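Werkstattbuch Zelle Ullano, Standort Nostport
8. September 2018

Anlass: Greifer links verliert Weichteile beim Übergeben, Greifer rechts schließt nach dem Einschalten ungleichmäßig. Außerdem steht die Kontrolle der Tischklemmung und der Leitungsführung seit Februar aus.

Ausgangszustand

Beide Arme in Parkstellung, Zelle war über Nacht stromlos. Nach dem Einschalten normaler Hochlauf, keine Fehler im Log. Referenzfahrt links in Ordnung. Rechts bleibt beim ersten Schließen ein Spalt an der Fingerspitze, beim zweiten Schließen nicht mehr. Mit Fühlerlehre nicht sauber zu messen, die Spitze gibt nach. Verhalten ist reproduzierbar, sobald die Versorgung länger getrennt war, nach kurzem Aus und Ein tritt es nicht auf.

Verdacht 1: Offset der Nullage wird aus dem Speicher falsch gelesen.
Verdacht 2: Spindel zieht sich im Stillstand zurück, die Referenz stimmt dann nicht mehr.

Öffnungsweite laut Parameterblatt mit der Messung verglichen: Blatt sagt 152 mm zwischen den Adapterplatten, gemessen dasselbe. Mechanisch ist also nichts verrutscht. Verdacht 1 wird zuerst verfolgt.

Greifer rechts

Abdeckung abgenommen, Spindel trocken, kein Abrieb im Gehäuse. Führungen mit dem Lidham-Fett dünn nachgesetzt, Überschuss abgewischt. Steckverbinder am Handgelenk gezogen, Kontakte blank, wieder gesteckt und verriegelt. Gehäuseschrauben über Kreuz angezogen. Eine davon hatte keine Sicherung mehr, neu gesichert mit mittelfestem Kleber.

Dann Parameterdatei neu geladen. Der Nullwert stand nach dem Hochlauf auf dem alten Wert, also dem von vor dem Fingertausch. Die Prydderch-Steuerung schreibt den neuen Wert nur dann dauerhaft, wenn der Schreibbefehl bei offenem Greifer kommt. Das steht in der Anleitung im Anhang, im Ablauf selbst fehlt der Hinweis. Greifer geöffnet, Wert geschrieben, Versorgung getrennt, nach der Pause wieder eingeschaltet: Wert bleibt erhalten, erster Schließvorgang sauber.

Verdacht 2 damit nicht weiter verfolgt. Falls der Spalt wieder auftaucht, Spindelbremse prüfen.

Prüfung mit weichem Teil

Als Prüfteil das Mäppchen mit dem aufgenähten Etikett. Starre Teile sagen über die Schließkraft zu wenig aus, der Stoff zeigt sofort, ob die Spitzen gleichzeitig anliegen. Gegriffen wird am schmalen Ende, Etikett bleibt frei.
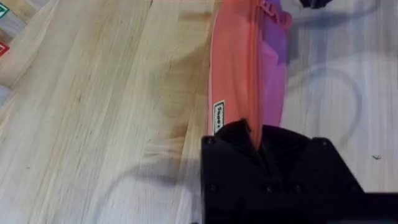 Schließkraft stufenweise heruntergesetzt, bis das Teil beim Anheben rutscht, danach eine Stufe zurück. Dieser Wert ist jetzt Vorgabe für Weichteile. Er liegt niedriger als der bisherige, der Stoff wird an der Klemmstelle weniger gequetscht. Für Blöcke und Stifte bleibt der alte Wert gültig.

Kamera am Handgelenk: Gehäuse des Greifers und beide Finger im Bild, Scharfstellung auf Tischhöhe passt. Der große Fleck auf der Platte hat die Segmentierung im letzten Lauf gestört. Platte nicht gewechselt, Maske nachgezogen. Wer die Platte dreht oder tauscht, muss die Maske neu anlegen.

Übergabe zwischen den Armen

Ablauf:

1. Ein Arm greift das Ende des Mäppchens und hält. Die gerippten Fingerspitzen sollen den Rand oben und unten fassen. Liegt nur die Naht zwischen den Lamellen, neu ansetzen.

2. Der zweite Arm fährt von der Seite unter die Mitte und stützt. Anfahrgeschwindigkeit auf Stufe langsam. Der Zipper muss frei hängen und darf beim Schließen nicht zwischen die Finger geraten, sonst meldet die Kraftüberwachung Kontakt und der Lauf bricht ab.

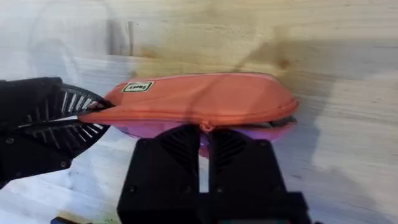

3. Zweiter Arm schließt, Wartezeit, erst dann öffnet der erste. Die Wartezeit war zu kurz eingestellt. Das erklärt die Verluste links wenigstens zum Teil: Der haltende Greifer hat freigegeben, bevor der andere auf Sollkraft war.

4. Erster Arm zieht sich gerade zurück, nicht seitlich. Seitliches Wegfahren zieht den Stoff mit, wenn er an einer Lamelle hängt.

Dauerlauf mit neuer Wartezeit: 50 Übergaben, 3 Abbrüche. Alle Abbrüche wegen Zipper zwischen den Fingern, kein Teil verloren. Der Abbruch ist an der Stelle richtig, die Ansetzhöhe muss aber noch korrigiert werden. Im Lauf vor der Änderung, gleiche Anzahl, waren es 23 Abbrüche oder Verluste.

Greifer links

Lamellen der Fingerspitzen durchgesehen. Keine gerissen, eine an der Innenseite leicht verformt. Bleibt vorerst drin, Ersatzsatz bei Lidham angefragt. Schrauben der Fingeraufnahme geprüft, fest. Staub und Fasern aus den Zwischenräumen mit weichem Pinsel entfernt. Keine Druckluft verwenden, die Fasern landen dann in der Führung.

Sensormodul auf dem linken Arm: Halter sitzt fest, kein Spiel. Frontseite mit Mikrofasertuch gereinigt. Kalibrierung geprüft, Abweichung innerhalb der Vorgabe, nicht neu kalibriert.

Leitungen und Tisch

Kabelschlaufen beider Arme im ganzen Arbeitsbereich von Hand mitgeführt. Links war die Schlaufe unter dem Greifer zu lang und streifte bei tiefer Stellung die Platte, einen Kabelbinder versetzt. Rechts keine Änderung. Schlaufen nicht straff binden, das Handgelenk braucht die Reserve beim Drehen.

Klemme an der vorderen Tischkante zwischen den Armsockeln nachgezogen. Sockelhalter beidseitig geprüft, rechts ließ sich eine Schraube noch etwas nachsetzen. Danach Nullpunkt der Tischebene neu angetastet.

Zum Schluss ein Lauf mit belegtem Tisch: Mäppchen am linken Greifer, Stift rechts, Buchstabenwürfel und Schere hinten. Der linke Arm greift, der rechte wartet offen.

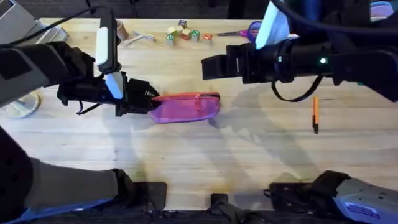 Die Warteposition rechts ist unverändert übernommen. Der Abstand zur Schere reicht in der Höhe, beim Absenken hinter den Stift wird es aber knapp. Im Programm ist an dieser Stelle eine Zwischenposition eingefügt, sie kostet etwas Taktzeit. Schere nicht näher an die Würfel legen, sonst greift die Zwischenposition nicht mehr.

Schatten der Arme liegen in der Tischmitte quer über der Fläche. Die Erkennung hat damit im Lauf keine Probleme gemacht, Schwellwerte bleiben.

Geänderte Parameter

Nullwert Greifer rechts, dauerhaft geschrieben
Schließkraft Weichteile, beide Greifer
Wartezeit Übergabe, verlängert
Zwischenposition Arm rechts
Maske Tischplatte

Alte Parameterdatei liegt im Ordner Ullano unter Sicherung, neue ist auf der Steuerung und auf dem Werkstattrechner.

Offen

Ansetzhöhe beim Stützen korrigieren, danach Dauerlauf wiederholen. Gleiche Anzahl Übergaben, gleiches Mäppchen.
Fingersatz links tauschen, sobald Lidham liefert. Nach dem Tausch Nullwert bei offenem Greifer schreiben.
Hinweis zum Schreibbefehl in unseren Ablaufplan aufnehmen und bei Prydderch melden.
Spindelbremse rechts beim nächsten längeren Stillstand mitprüfen.

Zelle ist freigegeben für Weichteile und Stifte. Schere vorerst nur liegen lassen, nicht greifen.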